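Kapitel 8
Das Grundbuch und die Sicherung des Grundstückserwerbs

Lernziele
Nach der Bearbeitung dieses Kapitels können Sie
den Aufbau eines Grundbuchblatts erläutern,
Verpflichtungs- und Verfügungsgeschäft beim Grundstückskauf unterscheiden,
die Wirkung einer Auflassungsvormerkung beurteilen.

8.1 Einführung

Das Eigentum an einem Grundstück geht nicht mit dem Abschluss des Kaufvertrags über. Der Vertrag bedarf nach § 311b Abs. 1 BGB der notariellen Beurkundung und begründet lediglich die Pflicht zur Übereignung. Für den Rechtsübergang sind Einigung (Auflassung, § 925 BGB) und Eintragung in das Grundbuch erforderlich (§ 873 Abs. 1 BGB). Zwischen Beurkundung und Eintragung können mehrere Monate liegen. In diesem Zeitraum trägt der Erwerber ohne besondere Sicherung das Risiko einer Zwischenverfügung.

Ausgangsfall: Die Odelmont GmbH erwirbt in der Gemarkung Fetitz das Flurstück 1429 mit einer Fläche von 2000 m². Verkäuferin ist die Samomine Grundbesitz KG. In Abteilung II ist ein Wegerecht zugunsten des Nachbargrundstücks eingetragen, in Abteilung III eine Grundschuld. Der Kaufpreis ist bei Fälligkeit innerhalb von 12 Tagen zu zahlen. 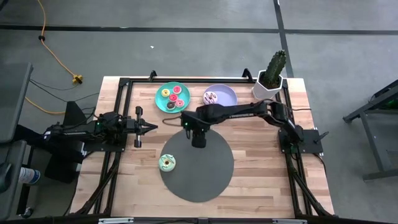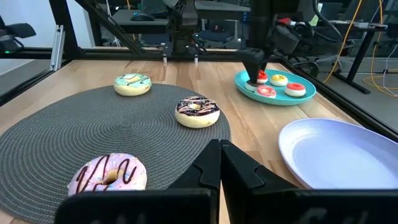
Abb. 8.1 und 8.2: Holztisch mit schwarzem Profilrahmen, Spielzeug-Donuts und Teller.

8.2 Aufbau des Grundbuchblatts

Das Grundbuchblatt besteht aus der Aufschrift, dem Bestandsverzeichnis und drei Abteilungen. Das Bestandsverzeichnis bezeichnet das Grundstück nach Gemarkung, Flur und Flurstück. Abteilung I weist den Eigentümer und die Grundlage der Eintragung aus. Abteilung II enthält Lasten und Beschränkungen mit Ausnahme der Grundpfandrechte; diese stehen in Abteilung III.

8.3 Die Auflassungsvormerkung

Die Vormerkung sichert den schuldrechtlichen Anspruch auf Übereignung (§ 883 Abs. 1 BGB). Eine spätere Verfügung ist insoweit unwirksam, als sie diesen Anspruch vereiteln oder beeinträchtigen würde. Eine Grundbuchsperre tritt nicht ein. Im Ausgangsfall bleibt die Samomine Grundbesitz KG bis zur Umschreibung Eigentümerin. Die bereits eingetragene Grundschuld wird von der Vormerkung nicht berührt; ihre Löschung ist gesondert zu regeln (Abschnitt 8.5).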